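Kellow Learning Resources Center
Equipment Services - Photo Gallery

Unpacking and Cable Sorting, Room 607

The Equipment Services office receives new and returned items for the Llewellyn and Gaditz buildings throughout the year. Each delivery is opened, checked against its paperwork and entered in the lending register before anything is placed on the shelves. This gallery presents the cable stage of that work. It was prepared by Nia Pritchard and Hamisi Urio for staff who will be assisting with receiving in August.

Power Cords

Cords are kept in their original coil until they have been labeled. The tie stays around the middle of the bundle, and both ends are left free so that the plug and the appliance connector can be inspected without loosening the loops. A black power cord, bundled with a thin white tie, with an open cardboard box and a printed sheet.
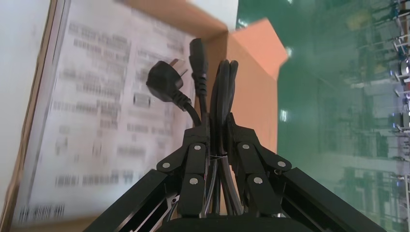
Printed sheets found in a box are passed to Mahlet Nigatu at the front desk, who files them under the order number. Please do not discard any page carrying a barcode, even if it looks like a duplicate. Replacement copies are difficult to obtain from suppliers once an order has been closed.

Power cords are stored in the gray cabinet on the left side of the room. They are lent separately from the equipment they serve, and borrowers sign for them on the same form.

USB Cables

Shorter cables are sorted on the same day as power cords but are registered under their own heading - a practice adopted after the last inventory, when the two had been mixed. The register holds 100 entries for USB cables, and each new one takes the next open line. A black USB cable, coiled and held with a thin white cable tie, one plug extending from the top of the loops. 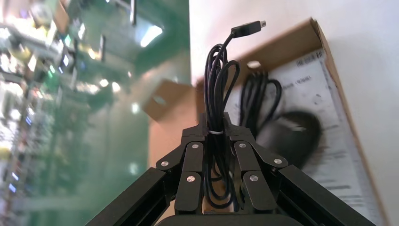 Boxes and Packing Material

Cardboard boxes in good condition are folded flat and kept for returns. Torn boxes go to the recycling point beside the Llewellyn loading door. Boxes should be checked for small parts before folding.

Access and Inquiries

Room 607 is open to staff on weekdays until 4 p.m. Requests to borrow cables should be addressed to Rafail Christodoulou. Questions regarding the register may be sent to Dilwyn Ruddock, Equipment Services.

Page last updated Saturday, March 24, 2018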